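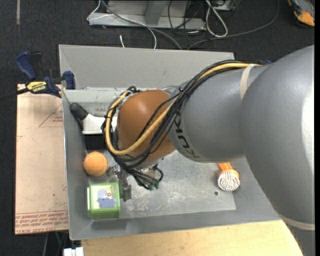 How full may a mixed-goods bin be?

A mixed-goods bin may be filled up to the lower edge of the load line, and in every case low enough that no article stands higher than the rim.

2 Loading and keeping the Adby mixed-goods bin

This section applies to the Adby sheet-metal bin as supplied to the stores at Rarnunstead and Dradevholm. It covers placing the bin, loading it with small articles of different kinds, and emptying and cleaning it. Fitting of the optional lid is described in the lid leaflet, form 444.

2.1 Before first use

1. Remove the cardboard corner pieces and the protective film from the inner and outer walls. Film left on the inner walls will lift at the edges and catch on soft articles.
2. Run a gloved hand along the rim and the inside seams. If a burr is felt, do not use the bin. Return it to the stores office with form 241.
3. Wipe the floor of the bin with a damp cloth and dry it fully.
4. Place the bin on a level surface. All four feet must touch the surface. Adjust the feet with the key provided until the bin does not rock.
5. Write the bin number on the card and slide the card into the holder on the front wall.

Caution: Sheet-metal edges can cut. Wear gloves for steps 1 and 2 and whenever the bin is moved.

2.2 Articles suitable for the bin

The bin is intended for small household and leisure articles that are kept together without inner packing: boxed goods, balls, closed bottles and tubes, and soft toys. Articles need not be of the same size or shape.

The following are not to be placed in the bin:

Glass articles without a box
Open containers, or containers whose cap does not close
Food that is not sealed
Knives, scissors and other articles with a bare edge
Any single article heavier than the limit shown on the bin plate

Note: Bottles with a nozzle may be stored if the cap is fitted over the nozzle or the nozzle is turned to the closed position. Check this by hand. A nozzle that looks closed may still pass liquid when the bottle is laid on its side.

2.3 Loading

1. Empty the bin completely before a new load. Do not add a new load to the remains of the old one.
2. Place boxed goods first. Set each box flat on the floor of the bin, beginning in a corner, with its printed panel facing up. The green box in the lower-left corner of the bin in the picture has been placed in this way: its printed panel can be read from above.
3. Place bottles and tubes next. Lay them down along a wall. Do not stand them upright.
4. Place balls and other articles that roll. Put them close to a wall or between two articles that will hold them. The orange ball in the picture lies close to the left wall, by the green box.
5. Place soft articles last, in the space that remains. Do not press them down.
6. Look into the bin from directly above. Each article should show enough of itself to be recognised. If one is fully covered, move the article on top of it.
7. Enter the articles on the bin card, one to a line, and close the entry with the time of loading.

Note: Leave a finger's width between a box and the wall wherever the load allows. A box pressed hard into the corner is difficult to lift out and its rim will wear — this applies above all to boxes with a separate lid.

Caution: Do not drop articles into the bin from above the rim. Lower them by hand to the floor of the bin or to the article beneath.

2.4 Taking articles out

Articles may be taken out in any order. Take the one that is wanted, with as little disturbance to the rest as possible, and strike it from the card. If other articles have shifted, put them back as described in 2.3. Do not tip the bin to bring an article nearer.

Where a fuzzy or fabric-covered article has been in contact with a bottle, feel it for damp before it is passed on. A damp article is to be kept apart, and the bottle examined.

2.5 Emptying and cleaning

The bin is to be emptied and cleaned in April and again after any spillage.

1. Take out all articles and set them on a clean table.
2. Remove dust and loose fibres with a soft brush, working from the walls to the floor and paying attention to the corners.
3. Wash the inside with warm water and a little washing-up liquid. Do not use scouring powder, steel wool or bleach.
4. Rinse, dry with a cloth, and leave the bin open to the air until the seams are dry.
5. Compare the articles on the table with the card before reloading. Report any difference to the stores office.

2.6 Replacement parts

Adjustable foot: part 81
Card holder, front wall: part 241
Foot key: supplied with part 81

Parts are ordered through Org, the stores' ordering list, under the heading Bins and Trays. Orders from Dradevholm are sent with the ordinary delivery — please state the bin number as well as the part number. The bin must remain out of use while a foot is missing.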